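Plelness Cups

A small collection of teleoperated tabletop recordings, put together by Capucine Delaunay and the rest of us at Ferrand

Hello, and thanks for stopping by. Plelness Cups is the second set we've released, and the one we get the most mail about, so I've tried to write down everything a person would want to know before they spend an evening downloading it. If you only want the loader, skip ahead to Getting started. The rest of this is me rambling, but some of it will save you grief later.

What's in it

There are 2749 recordings in the full release. In each one, a person drives the arms by remote control and does a short job with paper cups on a table: picking one up, moving it along, changing the order of a row, or putting one cup inside another. Of those, 497 are marked as retries, meaning the operator fumbled and had another go without stopping the recording. We went back and forth on whether to leave the retries in and in the end we kept them, with a flag, because our own policies got noticeably better at recovering from a bad grasp once they'd seen a few. If you want only the clean ones, filter on retry = false.

Every recording comes with joint positions, gripper opening, the operator's commands and the view from a fixed camera, plus one plain sentence saying what the job was. The sentences were typed by whoever was driving that day, so you'll find "grey cup", "gray cup" and the odd typo. We've left them alone.
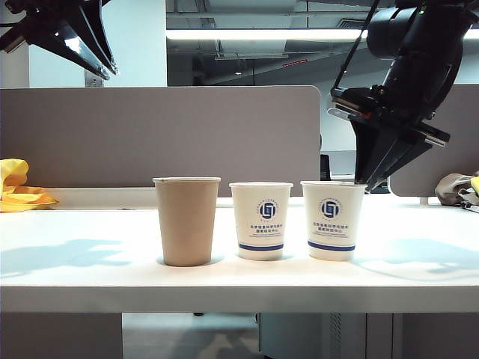 Row of three cups, one plain brown and two printed white, with a gripper over the white cup on the right.

Paper cups sound like an easy thing to pick up, and they really aren't! They're light, they tip if you brush the rim, and they squash if you close the gripper the way you would on a wooden block. New drivers nearly always squeeze too hard for their first session. We ask everyone to practise before their recordings count, and the practice runs are kept in a separate folder called warmup (331 of them, not included in the total above) for anyone curious about how people learn the controls.

Getting started

Install the Lollix reader, point it at the folder you unpacked, and ask for a split by name. The splits are train, check and warmup. The check split holds 2000 short clips cut from the full recordings, so please don't add its count to the total. Clips from the same recording never appear on both sides of train and check.

Recordings are saved in Talum format, version 2. Version 1 files from our earlier set will open, but the gripper values run the other way (zero was closed, now zero is open). I lost most of a March afternoon to that one.

Known problems

The left and right arm clocks drift a little in the longest recordings. The reader corrects for it unless you pass raw = true.

A handful of task sentences name the wrong cup. If you find one, send us the recording number and we'll fix it in the next release.

Credit and contact

You're welcome to use the data for research and teaching. Please name Plelness Cups and Ferrand in your write-up. Questions go to Capucine through the project's issue page, and she answers most mornings before ten.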